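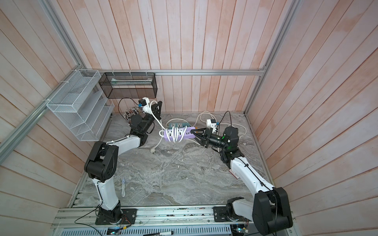
If the strips are dead then the cell is safe, and the rest of the sheet is housekeeping. So ran the comment left on the draft bench rules overnight, from the Pludbridge side, with a request to cut the page down to the one line about isolating the strips.

Notebooks > Cistum > Cell rules > July

July, morning. Entry by the Cistum bench

I don't agree with cutting it, but the comment made me go back through the draft with the cell in front of me and check each line against what we do. Notes as I went.

Isolation first. The strips in the cell are task objects. They get treated as live equipment until the person on shift has traced the lead by hand and found the end of it. Looking from the front doesn't count. The purple strip has its white cable wound around its body, and there is other white cable on the floor from the plugs and adapters, so you can't sort out by eye what goes where. Rule stays as written: trace, then tag the end of the lead, then start. The tag is new. Kamath use red ones on their cells and I have asked for the same so people moving between sites don't have to learn two colors.

The comment is right that the wording was too long. New wording:

Strips and adapters used as task objects are never connected to supply while inside the cell. Trace and tag before enabling either arm.

Second, cables as snag hazards. This is the part that is not housekeeping. With the left gripper holding an adapter up near the back wall, the adapter's cable comes with it and runs down past the gripper to the floor by the strips. If the right arm is working at the purple strip at the same time, the two share a cable problem even when they are nowhere near touching each other. The collision check in Folov knows about links and walls. It has no model of a cord. Run 411 was stopped by hand for this: cord went under the right wrist, the left arm kept lifting, and the strip started to slide. Nothing was damaged. I would still log that as a near miss, and the draft now says so.

Rule for cords: free length on any task object over 400 mm gets wound and secured before the run, unless the loose cord is what the task is about. If it is, the operator keeps a hand on the stop for the whole run and the run sheet says "loose cord" at the top.

I tried writing a speed limit into this as well and took it out again. The Folov profile already has a reduced speed for contact work. Two limits in two places will drift apart, and then people argue about which one is right. The sheet now just points at the profile by name.

Third, loose items. Tweezers, or whatever the small silver tool on the floor in front of the left elbow is called on the inventory. Either it is part of the task, in which case it goes on the run sheet, or it comes out. The old rule said "keep the floor clear of tools," which is useless in a cell where tools are sometimes the task. Changed to: everything on the floor of the cell is listed on the run sheet. Same for the sticks standing behind the left wrist. If they belong to the task set they get listed, otherwise they go outside the walls. Storage on the walls is fine as long as it is fastened. The wire rack on the left wall is held with cable ties, and those go on the monthly check.

The marker on the bottom strip: pens go in the drawer. I have left mine there too. Small thing, but that strip is also where the circuit boards sit, and I don't want anyone reaching across them to fetch a pen with the arms enabled.

Fourth, the boards themselves. The draft says electronics should be enclosed. These are open. I am not going to write a rule we break on the day it comes out, so it goes in as an action with a target of end of July: covers on both boards, vented, with the status lights still visible from the operator's seat. The thin black wires along the left end of the base rail get clips in the same job. Until that is done, hands stay off the bottom strip while the arms are enabled.

Fifth, hands. The wording here was fine and nobody commented on it. Repeating it so that it's in the notebook:

No reaching in over the base rail with either arm enabled. Pausing a run is not the same as disabling. To reset objects, disable both arms, check the state on the screen, then reach in.

I know people reset under pause to save time. It does save time. The paused arm still holds position with torque on, and when someone resumes from the other seat it moves. If the reset takes too long under disable then the fix is a faster re-enable, and I have put that in as a request for Folov.

What to do with an object in the gripper when you disable: set it down first. If you can't, say out loud that the arm is holding something before you cut it — the grip will relax and the adapter drops. On this task a dropped adapter is cheap. On the Kamath fixtures it won't be, and I'd like the habit to be the same in both places.

Reply sent to Pludbridge before lunch: isolation line shortened as asked, cord rule kept and moved up to sit right under it, loose items reworded, pens added. Sheet still fits on one side of paper. Waiting on the tags.

Still open: whether the run sheet needs a second signature when a cord is left loose. I lean no. Ask again after the board covers are on.

We use cookies to remember your notebook settings. Accept | Manage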